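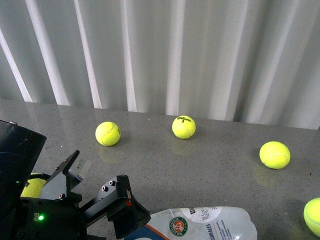

**Why does an operating system keep two system partitions when it only runs from one?**

The second partition lets an update be written while the device is in use. The running copy is left alone until the next restart, and if the new copy fails to start, the old one is still complete.

# Unit 4: Updating a system image

Handout, June 2018. Read with the Relska lab sheet from February.

## 4.1 Layout

The course system, Relska, divides storage into slot A, slot B and a user data area. Each slot holds a kernel and a read-only system image. User data is shared by both slots and is never rewritten by the updater.

A small record outside the slots stores three values for each one:

- priority
- tries left
- successful (0 or 1)

The boot loader picks the slot with the highest priority that is either marked successful or has tries left.

## 4.2 Update sequence

1. The updater downloads the payload and checks its signature.
2. The inactive slot is marked not bootable.
3. Blocks are written to the inactive slot and hashed.
4. If the hashes match, the slot gets top priority and 4 tries.
5. On restart, the boot loader lowers the try count by one, then loads the kernel.
6. Once the login service is up, the slot is marked successful.

Step 2 must come before step 3. A power loss during writing would otherwise leave a damaged slot that the boot loader still accepts.

## 4.3 Full and delta payloads

A full payload contains the whole image. A delta payload contains only the changes from one known source build – it can't be applied to any other build. In the lab, the full image for build 1334 is 1000 MB and the delta from the previous build is 126 MB.

Eklund, the older system used in Unit 3, has a single slot and updates from a recovery partition. It needs less storage, but the device is out of use while blocks are written.

## Exercise

Power is lost during step 5, after the try count is lowered. Write out the record for both slots before and after the next restart. Assume slot A was running and had been marked successful.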